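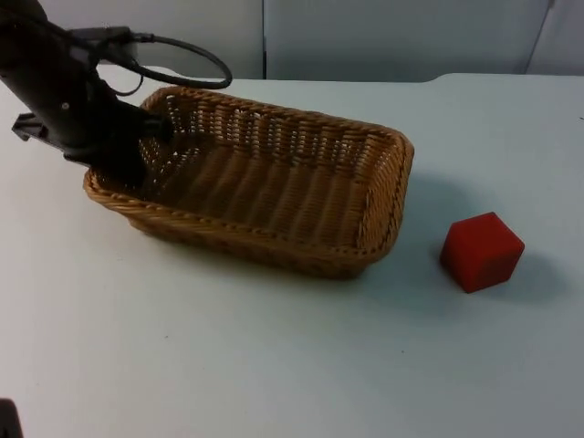 1. Work completed this period

Filed under: Grant Reports / Manipulation

Reporting to: Riaan Le Roux, Maluleke Fund
Prepared by: Bongani Pillay, Pletance project
Thursday, August 13, 2020

The task for this period was block-to-basket transfer with two arms. A red cube starts on a white table outside a wicker basket, and the policy has to pick it up and put it in. We kept the task simple on purpose. The question in the proposal was whether adding wrist views to the fixed view reduces missed grasps, and a harder task would have made the answer difficult to read.

We recorded 447 demonstrations by teleoperation. After review, 173 were set aside for testing and the rest went into training. Review took longer than planned. Our first labeling tool did not keep the three video streams in step, and we had to go back and realign the early recordings by hand. Jirusura now does this at the time of recording, and we have had no drift since the change.

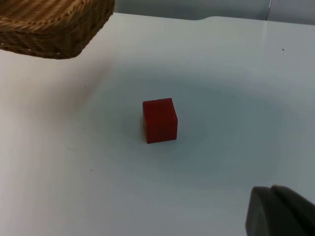 The policy trained on the fixed view alone tends to close the gripper too early. It reaches the right part of the table but judges depth poorly over the last stretch, and the fingers either push the cube or shut in front of it. Adding the wrist views removed most of these failures. The remaining ones come mainly from starts where the cube is close to the basket wall and the arm has little room to come in at an angle.

We also tried training on the wrist views with no fixed view. This did worse than we expected. The policy grasps well once the cube is in view, but it loses track of the basket during the carry and sometimes lets go over the rim. We do not plan to continue with that version.

2. Problems and changes to the plan

The plain white table caused some trouble with automatic exposure. Small shifts in brightness between recordings were enough to change the policy's behavior, so exposure is now locked at the start of each session. Recordings made before the lock are still in the training set — we tested with and without them and kept them in.

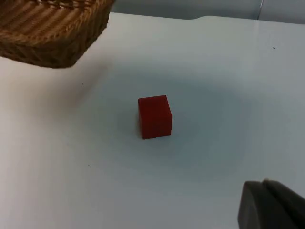
The second change concerns start positions. Operators were placing the cube in the same few spots out of habit, which made our early results look better than they were. Ronus now gives a random position and angle before each attempt. We threw out 5 days of test runs made under the old practice and repeated them, and only the repeated runs are used for the findings in this report.

No changes to the budget are requested. The repeated runs used staff time only.

3. Next period

We will add objects of other shapes and move the basket between attempts. The arms need 8 replacement finger pads, which have been ordered under the existing parts line. A written comparison of the three training setups will go to Riaan Le Roux with the next report, along with the test recordings if the fund's reviewers want them.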